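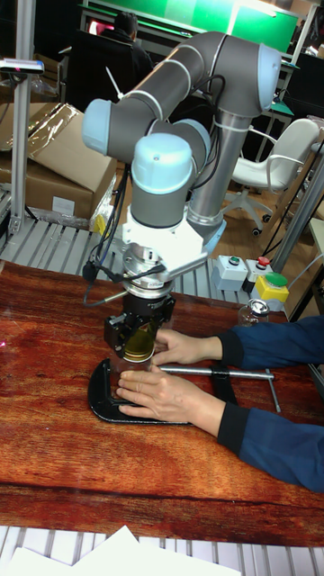

Plirkska 3 review: force control and task scripting for a single arm
Posted 2019-10-12 by Trinity Fitzsimmons

Plirkska is a control package for collaborative arms. You install it on a Linux PC, connect the PC to the arm's controller, and write your tasks as small blocks that call each other. It covers motion planning, gripper control and force control. It does not do vision, apart from a plugin that takes object poses from whatever camera software you already have.

I have used version 3 since March, mostly on tasks where the gripper has to hold or press on something while a person works close by. Before that we used Hadico, so I compare the two in a few places.

Installation

The installer is a single script and it worked the first time on a clean machine. On a machine that already had Hadico on it, the network settings clashed and the arm would not connect. The fix is in the manual, in the appendix on ports, and it takes one line in a config file. It should be in the installation chapter.

You need to enter the tool weight and center of mass by hand. There is a routine that will estimate both by moving the wrist through a set of poses. Its answer for weight was good. Its answer for center of mass was off enough that the arm drifted in hand-guiding mode, so I measured it and typed it in.

Writing tasks

A task is a text file. Each block has a start condition, a motion or a force target, and an end condition. Gripping a jar by the lid looks like this in words: move above the jar, go down until the vertical force passes a limit, close until the finger force passes a limit, hold. That is four blocks, and a new user can write it in a morning.

The end conditions are the best part of the package. You can combine them, so a block can stop on force, on distance or on time, and the log tells you which one it was. In Hadico I had to write that logging myself.

The worst part is the error messages. If you leave out an end condition, the program says "block invalid" and gives the line number of the end of the file. My colleague Vitória Carvalho wrote a short checker that reads the file first and points at the right line. We run it before every upload now.

Holding while a person works

Glass jars with metal lids are a good test for this kind of software. The lid is stiff, the glass is slippery, and a small error in height means the fingers either miss the rim of the lid or push the jar into the table. Add a person with both hands near the gripper, setting a clamp at the base of the jar, and the arm also has to put up with being nudged.
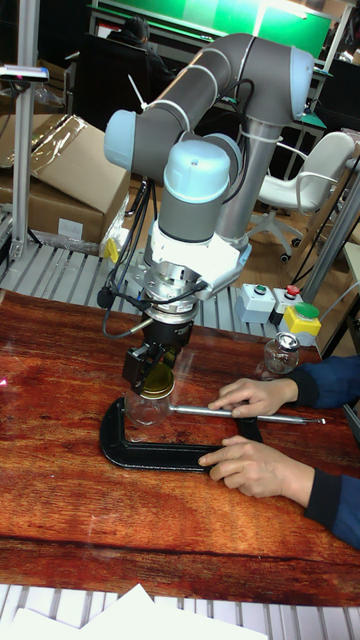 Plirkska handles this with a mode called soft hold. The finger force stays fixed, and the wrist is allowed to give way a little in directions you choose. I leave it stiff in the vertical and soft in the other two. Set that way, a push on the jar from the side moves the wrist slightly and it comes back when the push ends. With all three directions soft, the downward force wanders and the lid can tilt in the fingers.

There is one setting to watch. Soft hold has a limit on how far the wrist may give way, and past that limit the arm stops and the task has to be restarted from the first block. The default limit is small. I raised it for clamp work, after doing our own risk check. Anyone else should do the same before touching it.

Planning

The planner is fine for open tables. It found short, sensible paths between jars and around a fixed post. It is slower when you add a lot of obstacles. Our model of the cell has 315 mesh parts, and loading it takes long enough to go and get coffee. Replacing most of the parts with plain boxes solved that.

It can also pick elbow poses I would not pick, such as folding the arm over itself when there is plenty of room. You can set a preferred pose, and it mostly respects it.

Logs and tools

Force, position and gripper data are saved at up to 400 samples per second. The files open in any spreadsheet, or in the Qian viewer if you use that. The built-in plot window is basic. It cannot show two runs on the same axes, and I compare runs all day, so I gave up on it in the first week.

Support

I wrote to Gilutar, the company behind the package, with two questions. The first answer was useful and came the next day. The second, on the center of mass routine, was a link to the page I had already read.

Rating: 4 out of 5. I would buy it again for contact tasks. If all you do is pick and place with no force limits, Hadico has better error messages and you would not miss much.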